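Chapter 2
Reading a Two-Arm Kit Before You Buy One

By the time you finish this chapter you should be able to:
separate what a kit's brochure promises from what the kit has been shown to do
name the parts of a two-arm table cell and say which of them you will be maintaining yourself
plan a first trial using small, awkward objects from your own shop
write a one-page review that a purchasing officer will read to the end

Key terms: bimanual, handover, reach envelope, wrist camera, cable service loop, rest pose, acceptance trial

When I started teaching this course, I used to open with the maths. We did frames and rotations for three weeks, and then, when everyone was thoroughly tired of me, we went and looked at a robot. I have since turned the whole business around, mostly thanks to Els Groen, who runs the purchasing side of a small art-supply repair and refurbishing shop in Pasham and who telephoned me one July to ask what she thought was a quick question. She had a quotation on her desk for a Pulton, the two-arm table kit sold by Hutia, and she wanted to know whether it was any good. I said I'd need to see it. She said so would she, and could I come along? I packed a sandwich and a notebook and went, and a good part of what follows comes out of that notebook.

The Pulton is a useful kit to learn on, whether or not you ever own one. It is sold as a pair of arms with grippers, the rails and brackets to fix them on opposite sides of a table, a wrist camera for each arm, and software for recording and replaying motions. The table is up to the customer. So is the lamp, the lighting overhead, the cable tidying and (this is the line everybody skips in the quotation) the objects. Hutia's own demonstration uses foam blocks. Foam blocks are lovely. They squash a bit, they don't roll, and they look the same from every side, so a gripper that arrives slightly off still comes away with something. Els doesn't refurbish foam blocks. She refurbishes brushes.

Think for a moment about what a brush asks of a machine. The handle is slim and often tapered, so it will roll on a flat surface if you so much as breathe on it. The ferrule is shiny and throws light back at the camera. The head may be a stiff flat thing or a great soft puff, and either way you would rather it wasn't squeezed. Two brushes lying side by side can look, from a low angle, like one long one. And if you want to turn the brush end for end, a single arm has to put it down and pick it up again, while two arms can pass it between them in the air. That passing is called a handover, and it is the whole reason anyone pays for the second arm.
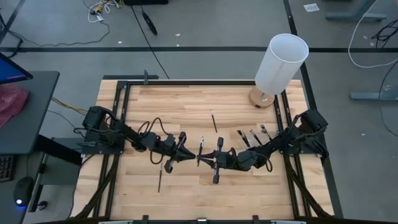
A handover has four moments, and you'll find it helps to say them out loud while you watch: bring, meet, share, release. In the bring, one arm carries the object to an agreed place. In the meet, the other arm approaches with its fingers open. In the share, both grippers have hold of the object at once, and it is here that a stiff, badly tuned pair of arms will fight each other over a position error no thicker than a fingernail. In the release, the giving arm opens and backs away along a path that doesn't knock the thing it has just given up. Students nearly always put their attention on the grasp, I suppose from a lifetime of watching goalkeepers, and nearly always the trouble is in the release.

Hutia's sales engineer, Teun Vermeulen, was good company and knew his product well. I want to be fair to him, as it's easy in a chapter like this to make the seller into the villain. When I asked about handovers he told me straight out that the demonstration routine had been adjusted for blocks and that slimmer objects would need slower closing and a fresh recording of each motion. He also told me that the arms could be mounted closer together or farther apart, and that the standard spacing in the manual, 631 mm between the inner rails, was chosen for reach and had nothing to do with what looked tidy. Write that sort of thing down when you hear it. A number with a reason attached is worth a page of adjectives.

2.1 Start with the rest pose

Before you ask a kit to do anything clever, ask to see it doing very little. Where do the arms go when they're waiting? Can a person reach in to put down a fresh tool without ducking under an elbow? On a table cell with facing arms, each arm spends a fair bit of its life waiting on the other, and a waiting arm still takes up room. It may fold back over its own base, in which case the elbow can end up sticking out past the table where people walk. I have a bruise in my memory from precisely this, on a different kit, in a corridor that was narrower than it had looked on the plan. 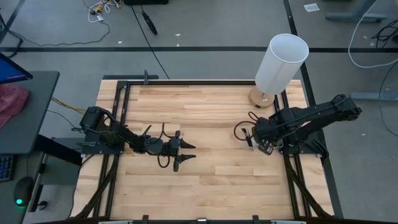 Figure 2.1 The right arm folded back toward its base, with its elbow out past the table. The left gripper is open over the wood.

So measure the floor as well as the table. Walk round the cell with a tape and mark the farthest point each elbow gets to, in every pose the software will allow and not only the ones in the demonstration. If you have a helper, have them call out the joint names while you mark, and swap places halfway so that you both learn them. Then add room for a person carrying a tray. My students groan at this, and then somebody carries a tray through.

Look at the cables while you're down there. Any arm with a camera or gripper on the wrist has to get wires to it past several moving joints, and the spare length left for that movement is called the service loop. Too little and the wire is tugged each time the wrist turns. Too much and the loop swings about, catches on a tool, or droops across the camera's view. On a kit you'll be looking after yourself, ask who replaces a worn cable, how long it takes, and whether the arm has to come off its rail to do it. For the Pulton the answer was two screws at the wrist and a bit of patience, and I thought that was pretty decent.

2.2 What the wrist camera gives you

Wrist cameras are the part of the brochure with the nicest photographs, and they deserve both your enthusiasm and your suspicion. They are wonderful because they go where the work goes. A camera above the table may lose sight of a brush the minute an arm leans over it, whereas the one on the wrist is looking straight past the fingers. But the lens is small, the focus is often fixed, the arm is moving, and the picture that reaches the software can be a good deal softer than anything you'd choose to put in an album. 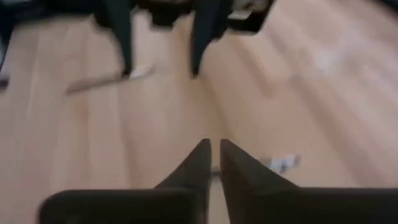 Figure 2.2 A blurred wrist-camera view, with the second gripper at the top. Two slim tools lie on the table, the lower one partly behind the nearer fingers.

Ask for the raw view, then, and ask for it during ordinary work. Teun put it up for us on request and left it up for the rest of the afternoon, and Els, who had no robotics training whatever and would want me to say so, was the one who spotted that glare on the wood and a pale brush end could look very much alike. Her suggestion was to cover part of the table with a matte cloth and try again. We'll come back to that idea in Chapter 5, under lighting, where it belongs, but I'd like you to notice now how it came up. The person who knew the objects saw the problem before the people who knew the arms did.

A fair review will say what the camera can be relied on for. Three questions usually get you there. Can the software tell handle from head? Can it tell one object from two when they overlap? And what does it do when it can't tell: stop, guess, or ask? The Pulton, as supplied, stops and flashes a message. Some of my students mark that down as a weakness, and we have a very enjoyable argument about it most years. My own view is that a machine which stops is a machine I can leave a beginner with, but I have been argued out of stronger opinions than that one.

2.3 Planning the acceptance trial

An acceptance trial is a short, agreed piece of work that the kit must do in your own shop, with your own objects, before the money changes hands. It wants to be dull. Pick one task, write it in one sentence, and choose the objects beforehand so that neither you nor the seller is tempted to swap out the difficult ones. Els's sentence was, "Pick a brush off the table, pass it from one arm to the other, and set it down again." She chose a mixed lot with broad heads, thin handles, and a couple of soft fluffy ones that she privately thought would be the end of it.
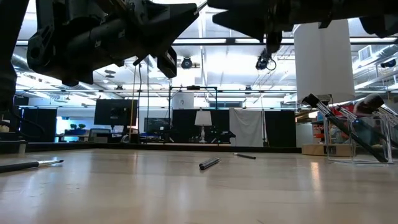 Set a time limit too. Sixty minutes is plenty for a first trial, and you should count only the minutes when the arms could have been working, with any fiddling and restarting logged separately. Agree on a pass mark before you begin. Els and Teun settled on 85 successful passes out of every hundred, and they had quite a cheerful wrangle over whether a brush set down crooked was a success (it was, provided it stayed on the table). Keep the log on paper if you can. A column of pencil ticks with the odd rude remark beside it will remind you of things a spreadsheet won't, and your reader in purchasing can be shown the page.

Note the conditions as well: which lights were on, where the lamp stood, what else was on the table. If you later move the cell to the other end of the room and the results change, you'll be very glad of those few lines.

Before you go on

1. Find a quotation or brochure for any two-arm kit. List everything needed for a working cell that is not included in the price.

2. Choose five slim objects from your own bench. For each, write down where you would want a gripper to hold it and where you would not.

3. With a partner, pass a paintbrush back and forth using only thumb and forefinger. Say the four moments of the handover aloud as they happen, then do it again with your eyes shut during the share. Write a paragraph on what your fingers were telling you that a camera could not.

4. Draft Els's trial sentence for a task in your own workplace. Bring it to the next class, as we'll be using it in Section 2.4.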